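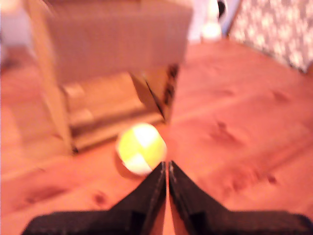

How to sew a two-color juggling ball

Quick one, been asked for this a bunch. You need scraps of two colors, some filling, thread, and an evening. First ball takes ages. After that 30 minutes, maybe less if the panels are already cut.

What you need

Fabric in two colors - yellow and off-white is my favorite, easy to see on a wood floor when you drop it. And you will drop it. Tight cotton or thin faux suede. No stretch! Stretchy fabric goes lumpy in a week.
Millet or birdseed for the filling. Rice works but it's louder.
Strong thread. I use the Golteo upholstery one, any will do.
Needle, sharp scissors, pencil, small funnel (rolled up paper is fine).
Cardboard for the template.

Cutting

Draw a pointed oval on the cardboard, like a lemon but skinnier. Fold it in half both ways to check it's even, trim til it is. Trace onto the back of the fabric. Same number of panels in each color, four panels total is plenty for a beginner, six gives you a rounder ball. Add a seam allowance all the way around. I forgot on my first set and ended up with balls the size of walnuts.

Sewing

Put two panels right sides together, one of each color. Sew one long edge, point to point. Small stitches, backstitch if by hand. Add the next panel, swap colors each time. Keep going till you have one edge left.

Last seam - sew from both ends and leave a gap of 2 fingers in the middle. Points are the fiddly bit. Try to get them all meeting in the same spot, and if there's a tiny hole, a few stitches across will close it.

Turn it right side out thru the gap. Push the points out with a blunt pencil, gently.

Filling

Do this over a tray. Funnel in, pour, tap, pour again. Stop when it's firm but still gives when you squeeze. Overfilled balls bounce out of your hand and roll off under the couch. Underfilled ones just feel sad.

Weigh them if you have a kitchen scale, and get the set as close as you can. Mismatched weights mess up your throws more than mismatched sizes do.

Closing up

Pinch the gap shut, tuck the raw edges in, ladder stitch. Pull snug every few stitches. Knot, then bury the tail inside teh ball.

Fixes

Leaking seed: stitch is too long somewhere. Go over the seam again from the outside with matching thread.
Ball looks square: roll it hard between your palms for a minute. Helps a lot.
Got dirty: damp cloth only. Don't soak it, the seed can sprout or go moldy.

Ghazal Jalali asked about beanbag pellets instead of seed - yes, fine, and then you can wash them. Same steps.

Pattern for the six panel one is coming in August, still fixing the template.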